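Search this site Go

Should We Pay for a Meal Planning App? I Tried It for October

Several members have asked whether the newsletter should recommend the paid meal planner that Kerstin Strömberg brought up at the Umunville potluck. I said I would try it for a month before anyone spent money, so I did, with my own household of four as the test.

The pitch is that you save money by never buying what you don't need. The sign-up page promised me a kitchen that runs itself. Mine did not. The first week's plan wanted three kinds of vinegar and a jar of something the store in Nitville has never stocked. Gil-soo Jeon, who has the free version, got the same list.

I also doubt the savings number. The app told me I was $900 a year ahead, but it never asked what I spent before. Where does it get the starting figure? I wrote to ask and got a link to the help page.
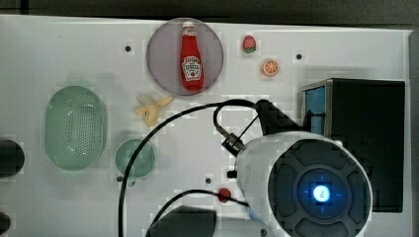 What it does badly

It can't handle leftovers. If you cook a pot of beans and eat half, the app thinks the beans are gone. It also plans as if everyone likes everything. Kjell Backlund's kids would live on ketchup and fruit if he let them, and there is no setting for that.

What it does all right

The shopping list sorts itself by aisle, and I did forget fewer things. Ivar Sjöberg says the same and he is keeping his subscription. I would point out that a pencil and the back of an envelope sort by aisle too, if you know your store.

My vote is to leave it out of the recommended list for now. If you have kept real receipts from before and after, send them in and I'll look.

Henrik Hagedorn

Contact the Umunville Household Newsletter | All rights reserved | Back to top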